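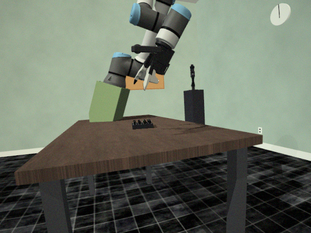 Robot arm on its green block, computer render.

I finished season two of Plalley on Friday, a bit after everyone else. All 13 episodes, and I liked more of them than I expected to.

The first half is slow. The whole salt mine plot could have been done in two episodes, and Mamani gets almost nothing to do until the trial. Müzeyyen Başaran is still the best thing in it – her phone call in episode 6 is one long take, and she plays most of it with her back to us.
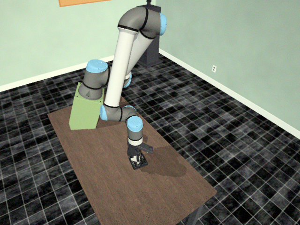
After that it picks up. Teguh Subramaniam wrote the last three and you can tell, the jokes are drier and people stop explaining their plans to each other. I did not buy the jump to the year 3054. The sets look fine but the rules of the place change whenever the story needs a door opened.

There is talk of a third season in October. I would watch it. I still want to know who sent the letter to Lornine, and the finale only shows the envelope.

Next I'm starting Nutine, which my sister has been pushing on me all year.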